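Skidum gripper build, progress report for June
To: Natsumi Uchida, Flisthorpe Shared Workshop Fund
From: Khải Lục

Good month! The hand-held grippers are out of the workshop and into kitchens, and the new ribbed finger pads are my favorite part of the whole build so far. Of the 1000 dollars you granted us, 727 is spent, mostly on pivot hardware and pad material (I went through five pad molds before I liked one — the first few tore at the corners).

Saturday's session was all about utensils standing in jars. They're a great test for us: slim handles, awkward angles, and a rim right where the fingertips want to go.
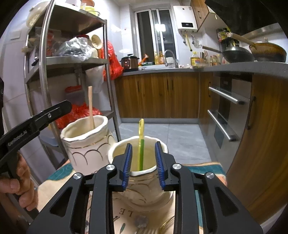
Blue pads open on either side of the utensil in the cream jar, not touching it.

What I'm still fighting is the linkage. After a long session the pivot screws need tightening, so I've ordered thread locker and will try it on the left side first to compare.

Next up are two jobs: a softer pad for thin handles, and a written build guide so other Flisthorpe members can make their own. Could we get the big bench for an evening in July? I'd love to have you come by and try the grip yourself — it's really fun to use.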